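Fulto Food Color Shop: Ordering and Returns FAQ

How long does shipping take?
Most orders leave our Alport warehouse within 4 business days. Orders placed in January can run a little longer while we do the yearly stock check.

Is there a minimum order?
No. Orders over $60 ship free within the lower 48 states. 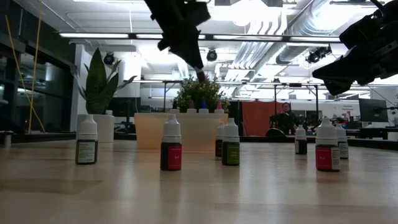 Can I change my order after I pay?
Yes, until you get the shipping email. Call extension 371 and have your order number ready. Once the label is printed we can't add or swap items, but you can return them.

Do you sell to schools and bakeries?
We do. Ask for a Mussa trade account. You will need a tax number and a street address. Trade prices do not apply to sale items.
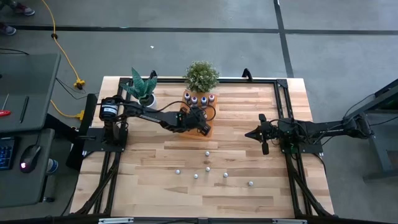 How do I return something?
Unopened items can come back within 60 days. Write the order number on the outside of the box. Refunds go to the card you used. Gift cards are not refundable.

What if a bottle leaks in the mail?
Email us a photo of the box and we will send a new one. Keep the packaging until you hear back.

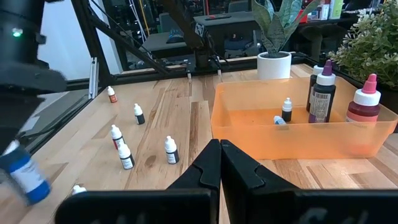 Stella Mutiso
Customer Service Manager

Questions about trade accounts go to Shabani Langat at extension 747. For all other questions, use the contact form.

Last updated 20 Jun 2020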